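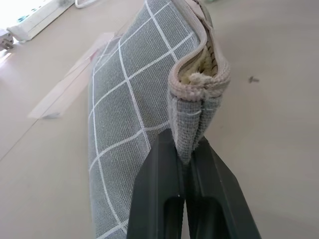
Shufen Cao writes that she keeps her Stenlow in a coat pocket all winter and the zipper still runs with one hand.

Shop / Desk & Travel / Pencil Pouches

Stenlow Pouch

We love this little thing! It's long and slim, holds 13 pens (or 7 and a decent pair of scissors), and slides into a bag beside your notebook — no digging around at the bottom. Wash it cold and let it dry flat, unzipped. Refill leads and erasers are on the Duka page.

27 comments · Share

We use cookies to remember your cart. OK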